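In Praise of the Dull Demonstration

I have been thinking all summer about a short report from the Pelard group, and since my friends have grown tired of hearing me go on about it over dinner, I am going to go on about it here. The report is a modest thing. They trained one policy on 400 demonstrations of a simple container task, all collected by people working with hand-held grippers, and then trained a second policy on only 159 of those same demonstrations, picked because the person doing them had been slow and plain and had paused before closing the fingers. The smaller set did better. It failed 20 times in testing, and the larger set failed 28 times.

Now, that is not a huge gap, and I would be the first to say so. One task, one table, one kind of gripper. But it matches something I have believed for years, which is that we are in love with the size of our datasets and a bit careless about the manners of the people in them. A demonstration is a kind of teaching, after all, and anybody who learned to cook from a grandmother in a hurry knows how little sticks when the hands move too fast to follow.

What I like about the hand-held approach is how ordinary it feels. You take hold of a gripper in each hand and you do the thing, and your own good sense about where your wrists ought to go gets carried along for free. 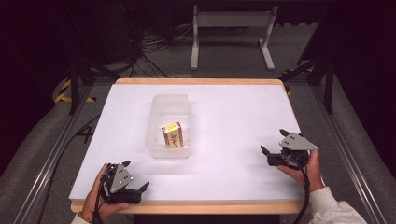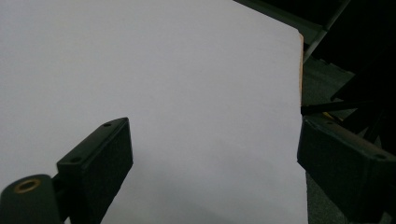
Both grippers in hand at the white table, and a gripper's own view of its open fingers over the same kind of bare white surface.

The gripper's view deserves more attention than it gets, I think. A policy working from it has to make do with two fingers, whatever lies between them, and a bit of the surroundings. If the person swings in quickly from the side, the useful part of the approach is over in a blink. If the person comes in slowly and waits a moment, the policy gets a good long look at what "almost there" is supposed to be. The Windelitz benchmark, which I otherwise admire, gives no credit for any of this – it counts episodes and hours and leaves it there.

There is a fair argument on the other side. The people behind the Felov dataset say that messy demonstrations teach recovery, and that a policy raised on nothing but tidy ones will be lost the first time something slips. I take that seriously. Wanigasekara, the older project that first got me interested in all this, kept its fumbles in for that very reason, and I would keep some too. But I would label them, and I would want somebody to have watched them first – all the way through, with a cup of coffee and no fast forward.

So my plea to any lab planning a big collection push this September is a small one. Give your demonstrators more breaks and a lower quota, and tell them they are allowed to be boring.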